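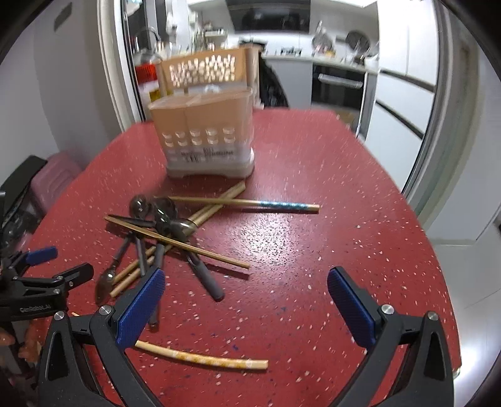

Utensil holder and loose cutlery on a red speckled tabletop.

Cleaning and Storing Removable Car Interior Parts

Rubber mats, cup holder inserts, vent clips and cargo trays collect grit that wears the surfaces under them. Most can be cleaned at home in an afternoon. The method below suits moulded rubber and hard plastic. Carpet mats need an extractor or a stiff brush and are covered on a separate page.

Removal

Unclip the driver's mat from its floor anchors before pulling. Lift it from the heel end so the grit stays on the mat. Cup holder inserts pull straight up; if one resists, warm it with a damp cloth and try again. Leave trim panels alone unless the owner's manual lists them as removable.

Washing

Shake or vacuum each part dry first. Mix a neutral detergent such as Clenska at the dilution on the bottle, in lukewarm water. Soak small parts for 30 minutes, then work the grooves with a nylon brush. Do not use dishwasher tablets or solvent degreasers, which dull the colour of soft plastics. Tree sap can be lifted with isopropyl alcohol on a cotton cloth after a spot test on the underside.

Rinse until the water runs clear. Detergent left in the ribs of a driver's mat makes it slippery underfoot.

Drying

Hang mats over a rail, ribbed side out, for at least eight hours. Keep them out of direct sun in August. Small parts dry fastest on a rack with air on all sides. Check that the floor of the car is dry before refitting anything.

Refitting

Engage both anchors and push the accelerator through its full travel with the engine off. The pedal must clear the mat at every point. Never stack a winter mat on top of a summer one.

Off-season mats should be stored flat. A rolled mat takes a set and the corners will lift.

Shares 213 | Comments 8

Related
Removing road salt from door sills
Istis and Gritell mat brushes compared
Refitting a Kiani cargo tray
Clearing a blocked sunroof drain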